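3.2 Collection of demonstrations

Demonstrations were gathered at a two-arm workstation arranged as a small kitchen. Each arm was guided remotely by an operator, who viewed the table through a camera placed above it. Both arms carried a two-finger gripper of the same type, so that a policy trained on one side could be tested on the other without changes to the hand.

The data set, referred to below as Skendurero, contains 2905 demonstrations across 30 household tasks. Operators worked in sessions of 30 minutes, followed by a rest period of equal length. Before contributing to the data set, each operator completed a set of practice trials which were not retained. The session plan and the written task instructions were prepared by Thiện Tôn, and recording was managed with the Fonis software.

A demonstration was accepted if the stated goal was reached and neither arm had been stopped by its safety limits. Trials in which an item was dropped and then recovered were kept and given a separate label, as earlier work with the Aksoy data had suggested that such corrections are of value in training. A further 181 trials were rejected on review, most of them owing to gaps in the recorded joint positions. The task list was closed on 19/12/2018 and no tasks were added after that date.

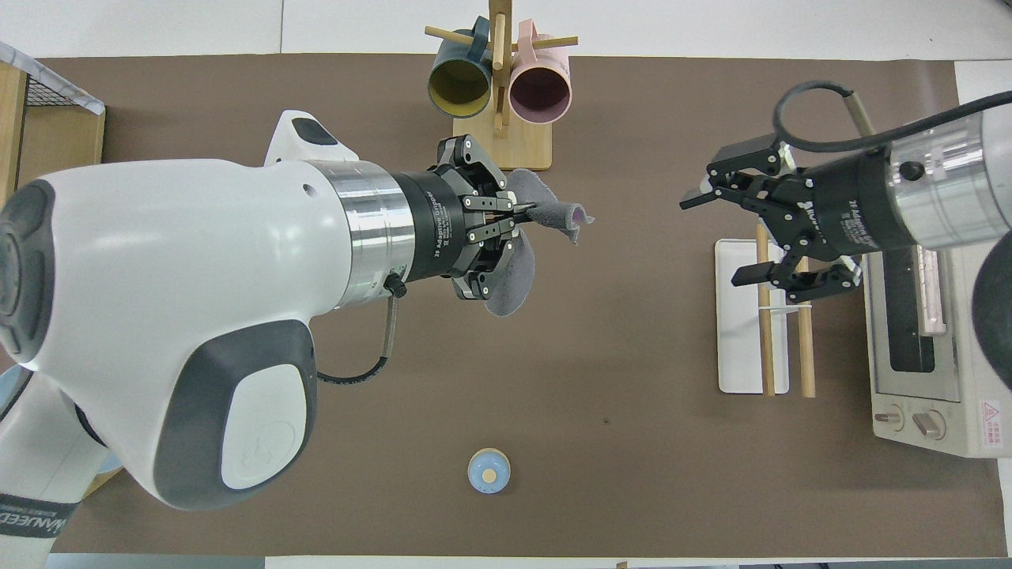

Figure 3. Two-arm workstation with a cloth held in the left gripper.

Cloth handling proved the most demanding group of tasks to label. The shape of a cloth cannot be given by a single position and angle, and operators differed in where they chose to take hold of it. A grasp close to one edge, as in Figure 3, leaves the remaining material hanging in folds below and beyond the fingers, and the position of the opposite edge must then be judged from the image alone. Labels for this group therefore record the point of grasp and the state of each gripper, in this instance closed on the left and open on the right. Items which play no part in the task, such as mugs on their stand, were left unlabelled. The effect of this choice on the trained policy is examined in Section 4.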